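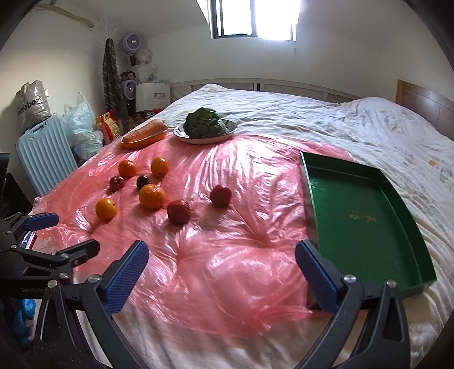

ハンドグリッパーで果物をつかむ日の、わが家のきまりごと

2023年11月25日
印刷する | メールで送る

ロボットに「ものの片づけ方」を覚えてもらうための手持ちグリッパー、うちで使い始めてからもう616回分の動作を録りました(数えているのは記録シートのほうで、私じゃないですよ!)。最初のころは思いつきでやっていたので、あとで見返すと使えない回が多くて、がっくり。そこで家の中で守るきまりを少しずつ書き足してきました。台所仕事の段取りとよく似ています。

始める前のきまり

まず、果物は洗ってから布巾でしっかり拭きます。水滴がついたままだとパッドが滑るし、つかみ方まで変な癖がつくんですよね。私はPlikumの薄手の布巾を2枚用意して、果物用とパッド用に分けています。色違いにしておくと間違えません。

台にするのはテーブルでもベッドでも構いません。ただ、ベッドは沈むので、トレーを置いたら手のひらで軽く押して、ぐらつかないか見ておくこと。つるつるしたシートを敷くなら、しわは多少残っていても大丈夫。家の中なんてどこもそんなものですし、ロボットにもそのくらいの景色に慣れてもらわないと!

グリッパーのねじは、その日の一回目の前に全部さわって確認。ゆるんでいたら締めて、締めたことを記録シートに書きます。書くところまでがきまりです。

つかむときのきまり

・開いて、近づいて、止まって、閉じる。「止まって」を飛ばさない。
・ひとつの果物を持ち上げたら、置くまで次に手を出さない。
・両手で使うときは、片方が動いている間、もう片方は宙で待つ。
・落としたら拾ってごまかさず、その回に「落下」と印をつける。
・人の顔や郵便物の宛名が入りそうなものは、先に別の部屋へ。

重さの目安もあります。うちでは280グラムを超える果物は片手でやりません。大きなオレンジはわりと迷うので、台所のはかりにのせてから決めています。葉もの野菜は軽いけれど、パッドに挟むと葉がちぎれやすいので、根元のほうから。

教えてくれたのはRensideの講習で一緒になったDaiane Rezendeさんで、「急ぐと、急いだ動きを覚えちゃうよ」と言われたのが今でも耳に残っています。たしかに2月ごろの私の記録、せかせかしていて見るのがつらい……。

トレーへ移すときは

浅めで縁のあるトレーが扱いやすいです。毎回同じ順番に入れたくなるんですが、そこは我慢して、オレンジから始める日もあれば、りんごから始める日も作ります。詰めこみすぎると最後のひとつで隣を押してしまうから、指が入るすき間は残しておいてくださいね。 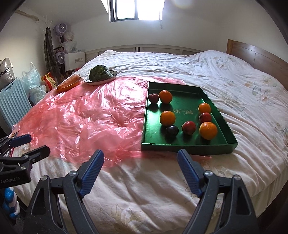 使った果物は、そのあと食べてもいいのでしょうか?

傷がなく、洗い直したものなら、うちではその日のうちに食べています。何度も落としたものや皮が破れたものは、食卓には出しません。

終わったあとのきまり

パッドの溝に果汁が残るとべたつくので、固く絞った布巾で拭いてから乾拭き。洗剤を使ってよいかどうかは機種によるので、説明書を先に見てください。しまうときは指を開いたままにして、上にものをのせないこと。私はGrusenのふたつき箱に入れています。

記録シートはその日のうちに見直します。全部で800回になったら一度休んで、きまりのほうを書き直すつもりです。たぶん「止まって」の項目がもっと長くなります。

コメント(2) シェア(0)
当サイトではCookieを使用しています。閲覧を続けると、Cookieの使用に同意したものとみなされます。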